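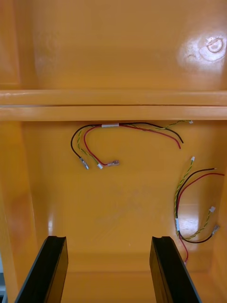

2 min read

I've started rewiring the orange Pelungate housing. The moulding is in decent shape, with a few scuffs on the back surface that I'm leaving alone.

Each feed is a black wire, a red wire and a twisted yellow-green pair. The looms come from Lodhi, cut to 700 mm, and the first one sits under the horizontal rib, left of centre. It has a white label sleeve near the top, and past that it branches. On the left branch the red goes to a flat spade terminal and the black to a silver crimp. The twisted pairs have small white connectors, which are a nuisance to seat with cold hands.

Crimps are from a Pekeck box of 500. I pull-test each one by hand, then check continuity with the meter. Anything that moves in the barrel gets cut off and redone.

Still to do:
Clip the right-hand run to the rib.
Dress the lower bundle against the side wall.
Fit the Zosotix 702 board, on order since May.

Spacers for the board are 40 mm. I'll post the pinout once it's in.

Posted 12 July 2019 in Workshop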